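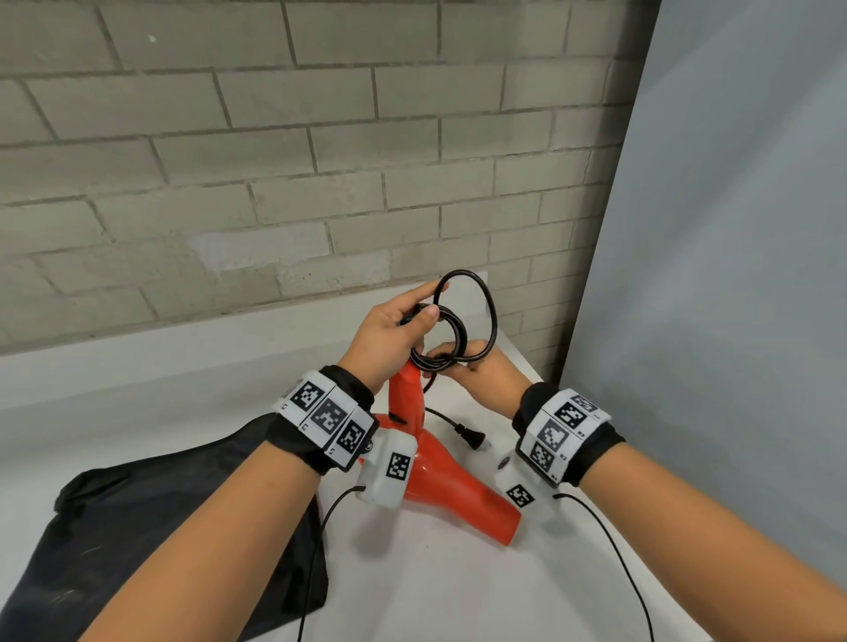 Teaching a home-built arm to put a cord away
Speaker notes, Macarena Esteban

Opening

Say hello, say who I am. I build things in a shared workshop called Pustness. My project is a two-armed robot named Pondero, and the job I want it to do is wrap the cord on a small appliance and leave the thing tidy on a table. I started in September. It can't do the whole job yet. Say that early so people don't wait for a big finish.

Why cords

Most home builds pick up blocks. I did that too, on my first arm, Lomberg. A block keeps its shape when you grab it. A cord changes shape every time you touch it, and it hides behind your fingers. I wanted a job where the second hand has to do real work.

Ask the room: who has tried anything with cable or string? Wait for hands.

How I record

I do the task with my own hands and record it. Each wrist has a fabric band with printed square markers, and there is a small white housing with its own marker. The markers give the software a position for each wrist. One camera looks down from my head, so it gets close to the same view Pondero has.

The table is white and I keep it mostly clear. The hair dryer is orange-red, the cord is black. That contrast saved me a lot of work on finding the cord.

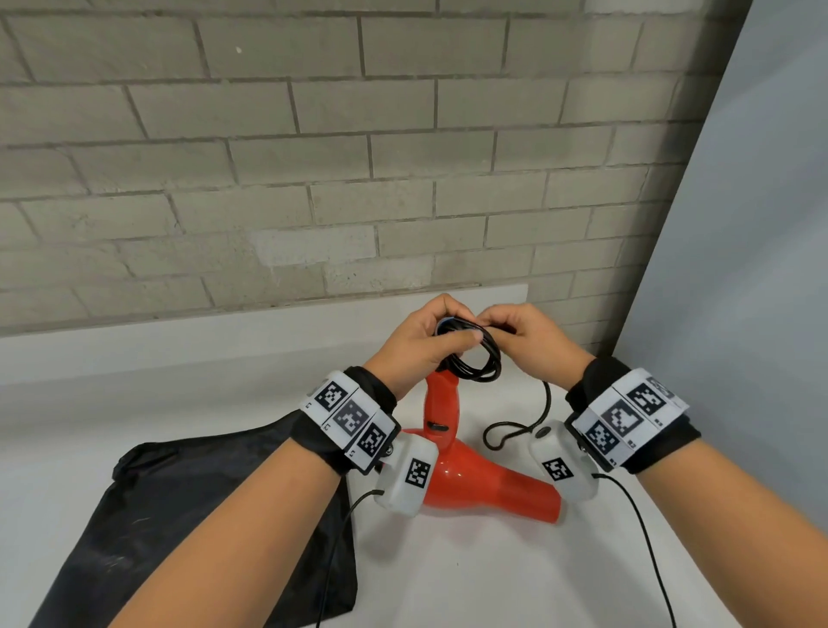

The part that took longest to get right was how the two hands share the work. One hand has to hold the loops it already has while the other brings in more cord. If the holding hand relaxes, the bundle opens up and you start over. My early recordings were too fast for this. I slowed down and the data got better — slower than feels natural, but steady.

I have 41 recordings I trust. I threw out more than I kept. Mostly the reason was a marker turned away from the camera for too long.

Software (keep short)

The tracking and cleanup code is called Jibrin. It does three jobs: find the markers, fill short gaps, and cut each recording into steps. Don't read the code aloud. Offer to show it on my laptop afterward.

What went wrong

Go through these at an even pace.

1. Wrist bands slipped. I now tighten them and redo the calibration before each session.

2. The thin cables from the wrist units pulled when I reached across. I leave more slack on the table.

3. The plug end wandered. Pondero kept losing track of loose cord once it left the middle of the table.

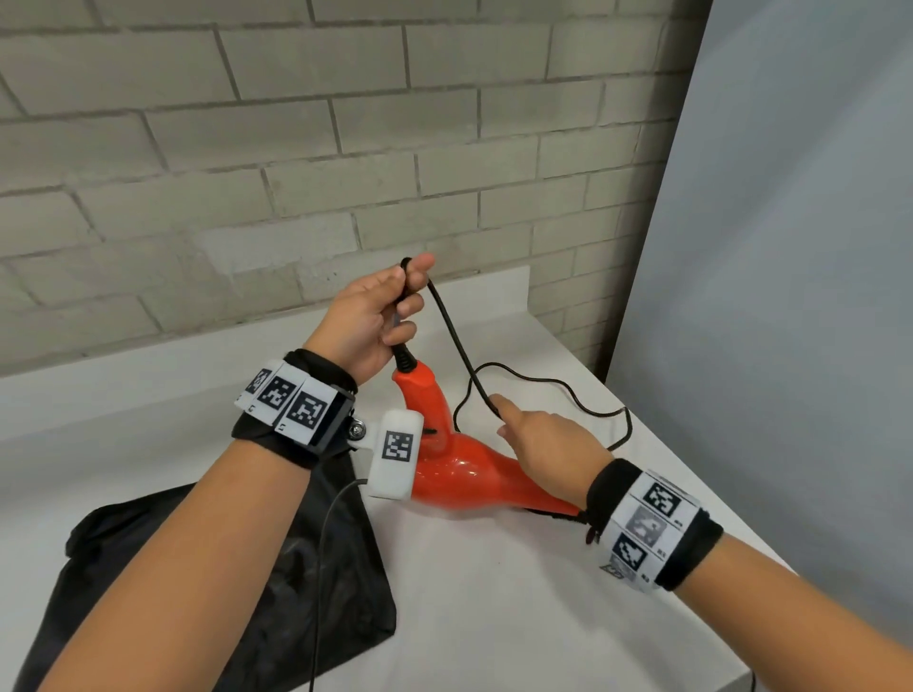
Where it stands

Pondero can pick up the cord near the handle and make two loops. The third one usually slides off the gripper. I'm trying softer pads on the fingertips and a deeper notch to hold the bundle.

Questions. If there are none, talk about the pads.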